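필데일 등불의 날

필데일 등불의 날(영어: Pilldale Lantern Day)은 필데일(Pilldale)에서 해마다 1월 첫째 일요일에 열리는 추모 행사이다. 12월 폭풍으로 무너진 콤비(Comby) 제방과 그때 목숨을 잃은 주민 92명을 기린다. 지역에서는 줄여서 '등불날'이라고도 부른다. 법정 공휴일은 아니지만, 행사가 일요일에 열리기 때문에 옛 장터 주변 상점은 대부분 오후에 문을 닫는다.

개요

행사는 오후 예배당 종소리로 시작해 해가 진 뒤 강가에서 끝난다. 순서는 타종, 묵념, 명부 낭독, 행진, 등불 놓기이며 첫 행사 이후 큰 틀이 바뀐 적은 없다. 특정 종교의 의식으로 분류되지 않으며, 예배당은 종과 장소를 제공할 뿐 식을 주관하지 않는다. 주관은 필데일 읍사무소가 맡고 제방 인근 세 마을이 돌아가며 행진의 선두에 선다.

배경

콤비 제방은 필데일 동쪽 저지대를 강물에서 막기 위해 쌓은 흙 제방이다. 안쪽 땅은 원래 갈대밭이었으나 배수로를 낸 뒤 밭과 주택지로 쓰였고, 제방이 무너질 무렵에는 주민 2,000명이 그곳에 살고 있었다. 제방 보수는 땅 주인들이 나누어 맡았는데, 구간마다 높이와 상태가 달랐다. 북쪽 구간은 돌로 겉을 덮었지만 남쪽 구간은 흙과 잔디만으로 되어 있었다.

붕괴는 12월의 폭풍이 만조와 겹친 밤에 일어났다. 물은 남쪽 구간의 낮은 곳을 먼저 넘었고, 곧이어 제방 안쪽 비탈이 쓸려 나갔다. 저지대와 읍내를 잇는 길은 두 갈래뿐이었으며 그중 하나가 일찍 잠겼다. 주민들은 남은 길로 빠져나오거나 지붕 위에서 밤을 보냈다. 당시 읍내 사람들은 물에 잠긴 길의 방향을 알리려고 둑길을 따라 등불을 들고 섰는데, 오늘날 행사의 이름과 행진은 여기에서 나왔다.

복구에는 두 해가 걸렸다. 제방은 원래 자리보다 안쪽으로 물려 다시 쌓았고, 바깥에 남은 땅은 습지로 돌아갔다. 이때부터 제방 관리는 땅 주인이 아니라 읍이 맡았다.

추모식의 시작

첫 추모식은 이듬해 1월 첫째 일요일에 열렸다. 붕괴가 일어난 12월의 날짜가 아닌 1월로 정한 것은 그때까지 임시 거처에 흩어져 있던 유족이 모이기 어려웠기 때문이다. 첫해에는 종을 치고 이름을 읽는 순서만 있었으며, 강가 행진은 다음 해에 더해졌다. 이후 날짜를 12월로 옮기자는 의견이 여러 차례 나왔으나 받아들여지지 않았다. 올해 행사일은 1월 5일 일요일이다.
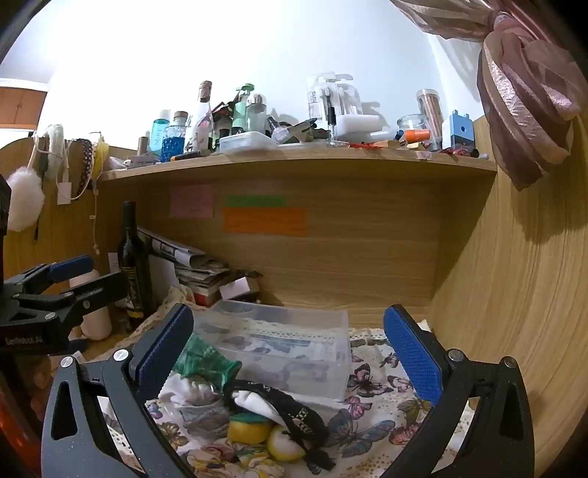

타종은 예배당의 큰 종으로 한다. 종을 치는 간격은 일정하지 않고, 사망자가 나온 거리마다 한 번씩 치되 거리 사이에 짧은 쉼을 둔다. 종이 멎으면 참석자들은 2분간 묵념한다. 묵념 중에는 장터를 지나는 버스도 정류장에서 기다린다. 묵념의 끝은 북소리로 알린다.

명부 낭독

명부에는 사망자 92명의 이름이 거리순으로 적혀 있다. 나이와 직업은 읽지 않는다. 초기에는 가족 단위로 묶어 읽었으나, 한집에 세 들어 살던 사람들이 빠지거나 다른 집안에 섞이는 일이 생겨 거리순으로 바뀌었다. 낭독은 두 사람이 번갈아 하며, 한 사람은 저지대 출신 가족에서, 다른 한 사람은 필데일의 학교 학생 가운데서 정한다.

이름의 표기는 한동안 논란이 되었다. 저지대에는 다른 지방에서 온 농장 노동자가 적지 않았고, 이들의 이름은 급여 장부와 매장 기록에서 서로 다르게 적힌 경우가 있었다. 현재 명부는 매장 기록을 기준으로 하되 유족의 요청이 있으면 고친다. 원본은 읍사무소에 보관되어 있고 낭독에는 사본을 쓴다.

행진과 등불

낭독이 끝나면 행렬은 장터를 떠나 옛 둑길을 따라 새 제방까지 걷는다. 선두에는 등불 20개가 서는데, 붕괴 당시 둑길에 서 있던 등불의 수로 전해진다. 다만 이 숫자는 뒤에 적힌 회고에 나올 뿐이어서 확실한 것은 아니다. 일반 참가자는 각자 등을 가져온다. 불꽃이 드러난 횃불은 허용되지 않으며, 바람이 센 해에는 전지로 켜는 등만 쓸 수 있다.

행렬이 제방에 닿으면 선두의 등불을 제방 위에 한 줄로 내려놓는다. 등을 강물에 띄우는 순서는 한때 있었으나 습지에 잔해가 쌓인다는 지적에 따라 없어졌다. 놓인 등은 다음 날 아침까지 켜 두었다가 거두어들인다.

선두용 등은 이멕스(Imex)라는 읍내 철물 공방이 만든 것이다. 양철 몸체에 유리를 끼운 네모난 등으로, 손잡이가 길어 장갑을 낀 손으로도 들 수 있다. 공방이 문을 닫은 뒤에는 읍에서 예비 부품을 넘겨받아 수리해 쓰고 있다.

음악

행진에는 악대가 따르지 않고 북 하나만 쓴다. 제방에 도착한 다음에는 '옹'(Ông)이라는 제목의 노래를 부른다. 가사가 없는 느린 곡으로, 참가자들이 낮은 음을 길게 이어 부르는 방식이다. 곡의 유래에 대해서는 뱃일을 하던 사람들의 신호 소리에서 왔다는 설과 추모식을 위해 새로 지었다는 설이 있으며, 어느 쪽도 기록으로 뒷받침되지 않는다. 악보는 여러 판본이 있으나 음의 길이가 조금씩 다르다.

기념물

새 제방의 남쪽 끝에는 회색 돌로 만든 기념비가 있다. 비석 앞면에는 거리 이름만 새겨져 있고 사망자의 이름은 뒷면에 있다. 옛 제방의 일부는 습지 쪽에 낮은 둔덕으로 남아 있으며, 물이 빠진 때에는 둑길에서 그 윤곽을 볼 수 있다. 둔덕에 올라가는 것은 금지되어 있다.

악천후 시 진행

강 수위가 경계선을 넘으면 행진은 취소되고 타종과 낭독만 예배당 안에서 한다. 이 경우 선두의 등은 예배당 입구에 놓는다. 눈으로 둑길이 막힌 해에는 행렬이 장터를 한 바퀴 도는 것으로 대신하였다.

같이 보기

콤비 제방
필데일 습지
필데일 옛 장터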